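# Pruvcombe 203 hand-held gripper, review after 200 cloth cycles

**Verdict:** usable for data capture, not yet for unattended replay. Grip release fault unresolved.

We ran a pair of 203s at Ullby on a cloth pick-and-fold task. Calibration took 10 minutes per unit and the handles are comfortable over a full shift. Tracking was stable in ordinary office light.

The fault appeared in the afternoon session. With thin fabric held near the fingertips, the jaw position reading froze at its last value while the finger kept closing. The log recorded error 803 and carried on. Flynn Mahuika had a fingertip inside the jaw at the time and got a bruise. The manual lists 803 as "informational." It should stop the recording.

Shayne Paewai traced it to the encoder connector, which backs out under side load. Reseating it cleared the fault for a while; it came back the same evening. Faulkner, the distributor, replaced one unit. The replacement has the same connector.

Until there is a revised part, check the connector before each session, keep fingers clear of the jaw, and discard any take with 803 in the log.

Rating: 2 out of 5.
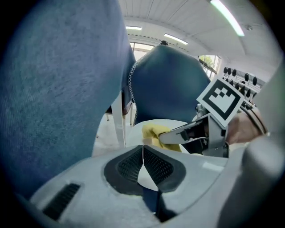

*Cloth task, second gripper at the yellow cloth.*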